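### 4.2 How people told the time at night

Before we come to bedtimes themselves, we need to spend a little while on the question of clocks. A sleep diary asks for a time, and it is easy to forget that a time has to come from somewhere. When we designed the Gachanja diary we gave a great deal of thought to the wording of the questions and very little to where people would look before they answered them. The 55 adults who kept the diary for us, in 32 homes in Drokach and Posmont, were generous enough to write in the margins, and it is mostly from those margins that the present section is built.

The diary had two evening lines, "went to bed" and "tried to sleep," and two morning lines, "woke up" and "got up." Taken together they gave us 2872 completed entries. We had expected the evening lines to be the vague ones, with people drifting toward bed and guessing afterward. In Posmont, at least, it went the other way. Getting into bed was an event with a good many small jobs attached to it (locking the back door, filling a glass, finding the other slipper), and several people told us they could name the minute quite happily. What they could not name was when they started trying to sleep. One writer put "after the chapter" every evening, and we never did learn how long the chapters were.

Where the time came from mattered more than we had guessed. People who read it off a phone tended to write odd minutes, such as 10:47 or 11:13. People who read it off a watch or a clock with hands leaned strongly toward the fives and tens, and a fair number wrote only the quarter hours. It would be unkind, and we think wrong, to call the second group careless. Their entries were steady from one night to the next, and when we talked with them afterward they remembered their evenings at least as well as the phone readers did. They were simply telling the time the way the dial invites you to tell it. Figure 3 has a watch of the round-faced kind in it, together with a bed.

**Figure 3.** A bed, and a wristwatch with a round face and a dark band.

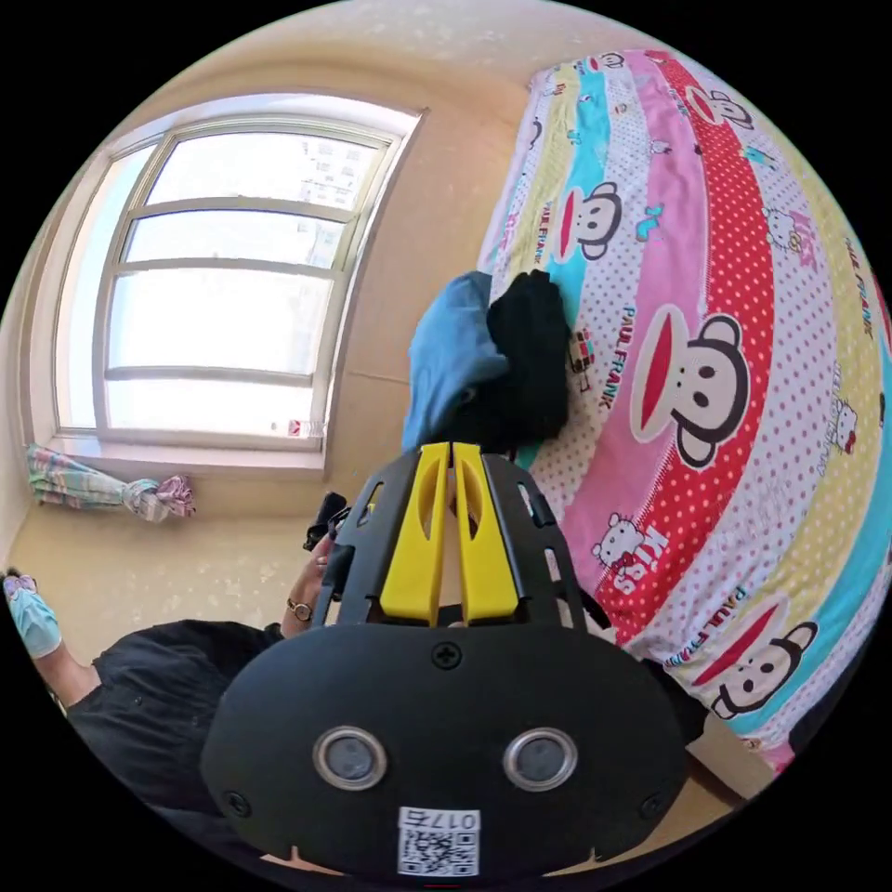

There was also the matter of when a watch comes off. In Drokach many of our diary keepers took theirs off in the kitchen or the bathroom, wrote down that time as "went to bed," and then carried on for a good while with other things. Once we understood this we went back through the margins looking for it, and we found the same habit under several names: "watch off," "dish" (for the dish it was put in), and, in one very patient hand, "removed and wound." We decided to leave these entries as they were written. For the person keeping the diary, that was the moment the day was over, and we did not feel it was our place to move it.

The mornings had a different flavor. A person woken by an alarm knows the time without looking, and so "woke up" was often the most exact line on the page, while "got up" trailed off into phrases like "when the kettle was on." Those without an alarm usually wrote down the first time they saw, wherever they happened to see it. One household had a single clock, over the stove, and everybody in it was recorded as waking in the kitchen, so to speak. We have a great fondness for that household's diaries, which were beautifully kept, but we could not use their waking times for the comparison in Section 5.

For the analysis we settled on a simple rule. Any two evening times within 30 minutes of each other were treated as the same bedtime, whichever sort of clock they had been read from. A finer rule would have rewarded the phone readers for their odd minutes and told us very little about sleep. The earlier Bullano diary, from which we borrowed the layout of the evening page, asked for times to the nearest five minutes, and we did consider doing the same. Our worry was that such an instruction makes people do sums when they are tired, and tired people doing sums leave lines blank.

If we were starting over, we would add one short question to the inside cover, asking what the person usually looks at to find out the time and which room it is in. We would also leave wider margins. The next section takes the bedtimes as grouped by this rule and compares weeknights with weekends in the two towns.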